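Search this site Search Ask a question
Reading time: 2 minutes

Is the Rivadik open day worth it if you know nothing about robots?

My son and I are thinking of going to the Rivadik open day in Sketarwood in August. The notice says there will be a simulated gripper demonstration as well as the machines on the floor. Has anyone been? I don't want to drive over to watch a screen all afternoon. Also, is there parking?
Homa Daneshvar

Reply from najafi_road
Went last August. The screen part is short and it was better than I expected. They have a table modelled in wood grain and a black two-fingered gripper, and you see the program try to line the fingers up on an awkward shape.

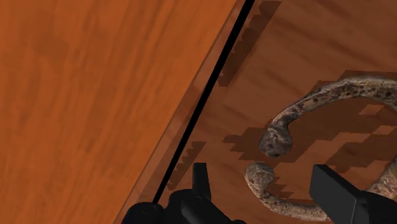 The curved piece is the hard one. Its two rounded ends nearly meet, so the fingers can come in from several sides and most of them are poor choices. The man running it said they had done 2,641 attempts on that piece before trying the real arm. He let visitors pick the angle. My first go was rejected by the software and my second was accepted.

Shadows look blocky and the wood is obviously computer wood. I asked and was told they keep the graphics simple for speed.

The floor tour is after that – three machines, one running. Get there before 11 if you want a place on the early tour. Parking is at the Jitetti yard across the road, roughly 1,000 spaces, so no trouble there.

Reply from pk_sk
its ok. cafe was shut when we went. take a drink

Reply from oldlathe
I thought under 12s had to stay behind the yellow line on the floor tour, but that may have changed. Ring them first.

Contact us | Copyright Sketarwood Community Help | Back to top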